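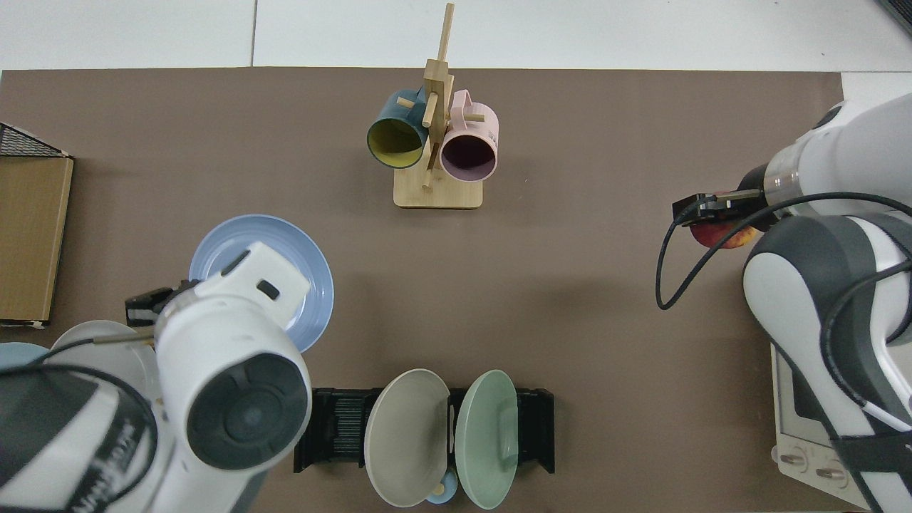 Wie bekommt man zwei Tischarme dazu, sich beim Greifen nicht in die Quere zu kommen?

Man teilt die Arbeitsfläche in Zonen auf, legt für jeden Arm eine Ruheposition fest und lässt in der gemeinsamen Zone immer nur einen fahren. Wie ich das bei mir in der Werkstatt eingerichtet habe, schreibe ich jetzt mal der Reihe nach auf, weil Karim El Fassi und Mirjam Hendriks beide danach gefragt haben (und ich es selbst beim nächsten Umbau garantiert wieder vergessen habe).

1. Matte festlegen
Die Matte ist euer Koordinatensystem, also bitte zuerst die! Ich habe meine mit doppelseitigem Klebeband fixiert und an den Ecken kleine Bleistiftstriche auf den Tisch gemacht. Wenn sie verrutscht, sieht man es sofort. Bei braunem Untergrund heben sich helle Teller und Becher schön ab, schwarzes Zubehör leider weniger.

2. Arme gegenüber aufbauen
Einer kommt von links, einer von rechts. Zwischen den Sockeln sind es bei mir 1160 mm, damit erreichen beide die Mitte, ohne ganz gestreckt zu sein. Ganz gestreckt zittern sie nämlich, und dann macht das Greifen keinen Spaß mehr. Schrauben handfest, einmal alles durchfahren, dann richtig anziehen.

3. Kabel
Mein ewiges Thema. Lasst an jedem Gelenk eine Schlaufe stehen, lieber zu groß als zu klein, und fahrt danach jede Achse von Hand einmal bis zum Anschlag. Beim ersten Aufbau hatte ich alles hübsch stramm mit Kabelbindern verlegt und mir prompt einen Stecker aus dem Handgelenk gezogen — im August, bei 14 offenen Baustellen in derselben Werkstatt. Jetzt nehme ich Klettband.

4. Gegenstände verteilen
Becherbaum nach hinten, Abtropfgestell nach vorn, Teller an die Seite. Der Becherbaum braucht rundum Luft, weil der Greifer den Becher erst ein Stück vom Haken wegziehen muss, bevor es irgendwo hingeht. Teller, die hochkant im Gestell stehen, greife ich immer von oben am Rand.

5. Greifkraft einstellen
Fangt mit etwas an, das Druckstellen zeigt. Ein Apfel ist dafür super! Ich starte in der Software bei 49 und gehe in kleinen Schritten hoch, bis er beim Anheben nicht mehr rutscht. Der Wert ist natürlich nur bei meinen Greifern sinnvoll, eure Skala sieht vielleicht ganz anders aus. Porzellan kommt erst dran, wenn der Apfel ohne Dellen durchkommt.

6. Zonen eintragen
Links, rechts, Mitte. Die Mitte ist bei mir 195 mm breit und hat eine Sperre: Wer drin ist, meldet sich an, der andere wartet in der Ruheposition. Radomir Petkov hat mir dafür ein kleines Skript geschrieben, es heißt Nolladness (fragt nicht) und läuft einfach nebenher mit.

7. Langsam testen
Erst ein Viertel der Geschwindigkeit, Hand am Not-Aus, und die Finger bleiben weg von der Matte. Wenn zehn Durchläufe sauber waren, drehe ich hoch. Falls die Arme beim Warten nachsacken, schaut euch die Haltekraft der Schulter an, die war bei mir ab Werk zu niedrig.

Die Maße für die Tischklemmen suche ich noch raus, der Zettel liegt vermutlich bei Arben Delić.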